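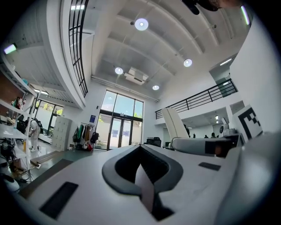 Pesquisar no manual Digite o termo Buscar

7. Salas de pé-direito alto com mezanino: luz e ar

Válido para a sala Pindach e para as demais salas Bremura com mezanino. Revisão de 4 de setembro de 2018.

Leia a seção inteira antes de ligar qualquer coisa. O folheto do fabricante promete "conforto uniforme em todos os níveis". Em sala alta com mezanino isso não existe, e quem ajusta o termostato confiando no folheto volta para ajustar de novo no dia seguinte.

7.1 Luminárias redondas do teto

1. Desligue o circuito 3 no quadro e confira com o testador. A etiqueta do quadro já esteve errada em mais de uma sala, portanto etiqueta não vale como conferência.
2. Ligue uma luminária de cada vez, começando pela mais próxima da parede do fundo. Espere um minuto entre uma e outra.
3. Desça e olhe a bancada, não o teto. Se houver sombra dura das vigas sobre a área de trabalho, gire o aro até o ponto seguinte.
4. Repita a verificação com a luz do dia entrando pelas janelas e, depois, com a sala escura. O modo "automático" do controlador Prorkel diz fazer isso sozinho. Faça à mão na primeira vez e compare.
5. Anote a posição de cada aro na ficha da sala.

Nota: a luminária pequena sob o piso superior fica em circuito próprio. Ela não acompanha o regulador de intensidade das outras, apesar do que sugere o desenho na caixa.

Cuidado: não suba na guarda do mezanino para alcançar o teto. Use a torre de andaime. A vara telescópica fornecida com o conjunto serve para os aros e para mais nada, e mesmo nos aros ela escapa com facilidade.

7.2 Aparelho de ar-condicionado suspenso

1. Confirme que as aletas da face inferior abrem e fecham por completo antes de selecionar a temperatura.
2. Escolha ventilação sem refrigeração e deixe funcionar por 7 minutos.
3. Suba ao mezanino e leia o termômetro. Leia também o de baixo. Use dois termômetros iguais; o sensor embutido mede o ar junto ao aparelho e é otimista.
4. Se a diferença entre os níveis passar de 3 graus, incline as aletas para a parede oposta às janelas e espere de novo.
5. Só então ligue a refrigeração.

A tabela Ozoliņš, que muita gente ainda imprime e cola ao lado do interruptor, foi calculada para salas sem mezanino. Aplicada aqui, ela gela quem está embaixo e não resolve quem está em cima. Retire-a da parede se a encontrar.

Cuidado: o fluxo direto levanta papel, etiquetas e pó. Guarde o material leve antes do passo 2.

7.3 Tubulação aparente

O tubo comprido acima das janelas não é suporte. Não pendure nele cabos, cortinas nem cartazes, nem "só por hoje". Na vistoria de janeiro contamos 153 abraçadeiras plásticas presas a tubos desse tipo nas salas do prédio, nenhuma autorizada.

1. Percorra o tubo com o olhar, do chão, de uma ponta à outra.
2. Procure manchas na parede logo abaixo.
3. Se houver mancha, marque o contorno a lápis com a data e abra o chamado 3588. Não pinte por cima.

7.4 Se algo não sair como descrito

Uma luminária pisca: troque-a de ponto com a vizinha. Se o defeito acompanhar a peça, substitua a peça; se ficar no lugar, chame o eletricista. O assistente Prorkel recomenda reiniciar o controlador em todos os casos, conselho que até agora não consertou nenhuma.

Faz calor no mezanino depois do meio-dia: feche as persianas antes de baixar a temperatura. O ganho costuma ser pequeno, mas não custa nada verificar.

O painel mostra "Equilibrado": ignore e leia os termômetros.

Continua em 8. Limpeza das janelas altas

© Bremura | Contato: formulário da manutenção | Voltar ao topo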